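Is the arm worth it yet?

Week nine of the robot arm at the Fulton shop, and I remain unconvinced. The pitch was that an old workstation is the perfect practice job, because anyone can change a processor in 2 minutes with their fingers. Right. So why are we spending a Saturday teaching a gripper to do it?

My share of the thing is around $300, and most of that went into fingers. The first pair were too fat to get between the memory slots. The Le Roux pair fit, but I still don't trust them near bare contacts. A bent pin doesn't care how good your code is.

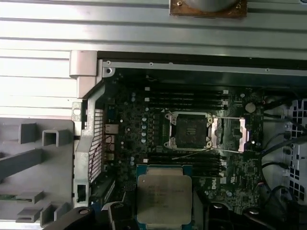

Socket open, both levers up, Xeon in the gripper.

Holding the chip is the easy part, whatever the guys at Nesberg tell you. Lowering it square is another matter. We cut the speed to 16 percent and I'd still like it slower. The wrist camera helps with lining up, but it tells you nothing about how hard you're pushing, and the force readings from the Nirkomico board jump around too much for me to believe them.

I've asked for two changes before we go on. Softer pads on the fingers, and a hard stop on the downward travel that doesn't depend on software. The others think the second one is overkill. Fine, they can buy the next motherboard.

Memory sticks are supposed to be the next job. I'd want to see the processor go in a few times in a row first.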